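3.2 Where the scissors end up

Scissors were the item that gave us the most trouble in coding. In the first pass of the Staltamham households we had them filed under "kitchen tool", then moved them to "desk and sewing", then gave up and made a code for them alone. The diaries (5 households, December only) hold 389 entries in which somebody puts down or goes looking for a shared object. Of these, 139 concern scissors. No other object comes close. Tape is next, then the charger.

We use "rest place" for the spot where an object is left between uses and "home place" for the spot household members name when asked where it belongs. For most kitchen things the two agree. A colander goes back in its cupboard or it is in the sink. Scissors have a home place in every household and are hardly ever in it. Named home places were a drawer, a knife block, a hook, a jar by the window. Actual rest places, by far the most common: the nearest flat surface.

Open counter was the usual one. Blades shut, handles away from the person standing there, tip toward the near edge. Figure 4a shows this layout on speckled stone.
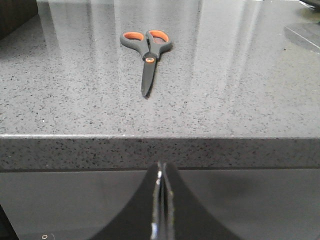

3.3 Orientation and handing over

Orientation was not in the original protocol. Added after the pilot, when Brigitta Prantl noticed that the diary keepers sketched the scissors the same way up again and again. Handles far, point near. We had expected the reverse. Putting a tool down with the grip toward you makes the next pickup easy, and this is what people did with knives and peelers in the earlier Maddocks counter study.

A possible account: people set scissors down in the act of pushing them away. The work (a bag of rice, a parcel, herbs) is in front, the scissors get slid past it to the back, and the hand lets go of the handles last. The point stays behind. We have only the diaries for this and would not push it too far. The other account is manners. Several diary keepers wrote that they were taught to pass scissors handles first, and a person standing across the counter would get them that way round.

Uneven loops matter too. On a pair like the one in Figure 4b, one loop a rounded oval and the other longer, both lined in orange, the user has to sort out which loop takes the thumb before picking up. Left-handed members of two households turned the pair over before every use, and wrote about it with some feeling.

Surface made less differnce than we thought it would. Wood, stone, the top of a washer, same layout. Wood did come up more in entries about being able to find the scissors, dark handles on a pale board being easy to spot, and the orange lining helps on anything. 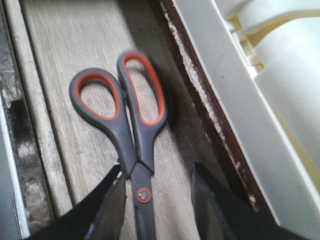 Rhydian Sayce objected, at the reading of the draft codes, that easy to spot and easy to find are different questions, and that a pair left in plain view in the wrong room counts as lost for whoever is standing in the kitchen holding a bag of frozen peas. We took the point and split the code. "Visible" now applies only when the searcher is in the same room as the object. Under the split, most of the long searches turn out to be wrong-room searches, and the color of the handles does nothing for those.

The split also cleared up a mess in the Gratik entries (Gratik is the drawer divider set we gave to 2 households at the start). Both households said the divider was good. Both stopped putting scissors in it. The slot was the right size, the drawer was just one move too many when the counter is right there. One keeper: "open drawer, wet hands, no."

Counters with a cabinet standing on them were a case of their own. The cabinet makes a corner, and things get pushed into the corner. Mail does, pens do. Scissors mostly did not, they stayed out on the open part of the stone, as in Figure 4c, near enough to the cabinet that putting them away would be a matter of one arm's reach. We coded these as "beside storage" and they are treated separately in Section 4.

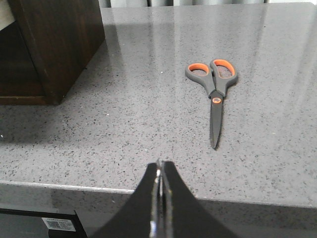
Figure 4. Scissors at rest, closed: (a) stone counter; (b) wood surface; (c) stone counter with cabinet. Layout codes follow the Prelto scheme, see Appendix B.

3.4 Limits of the diary data

Self report, so the usual cautions. Keepers wrote more when annoyed, which inflates the searches and hides the times the scissors were right where somebody wanted them. December is also wrapping season and we would expect fewer entries in a plainer month. One household owned several pairs and did not always say wich pair was meant; those entries stay in the totals but are left out of the orientation counts.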